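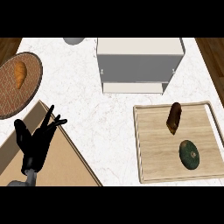

Croissants go soft overnight, how do you store them?

Posted by nillon_kitchen

I buy croissants from a bakery near work, usually 8 at a time because that is how they box them. The first day they are great. By the next morning the outside is limp and a little chewy. I have tried a plastic bag and also leaving them in the paper bag. We have marble counters and the kitchen gets humid in the summer, if that matters. Is there a better way, or should I just buy fewer?

3 replies

Mwanaisha Makokha

Freeze whatever you won't eat that day. Wrap each one in plastic, then put them all in a freezer bag and press the air out. They keep fine for a month or two. To eat one, unwrap it and put it in a 325 degree oven straight from the freezer for about 10 minutes. Let it sit a couple of minutes before you cut it — the crust firms up as it cools. Plastic at room temperature traps moisture, so skip that. Paper is better but only good until the next morning.

Stevum

Microwave, 8 seconds. Works for me.

lai_b

The microwave makes them softer, which is the opposite of what was asked. A toaster oven on low is fine if you don't want to heat the big one. Don't put them in the fridge either, they go stale faster in there.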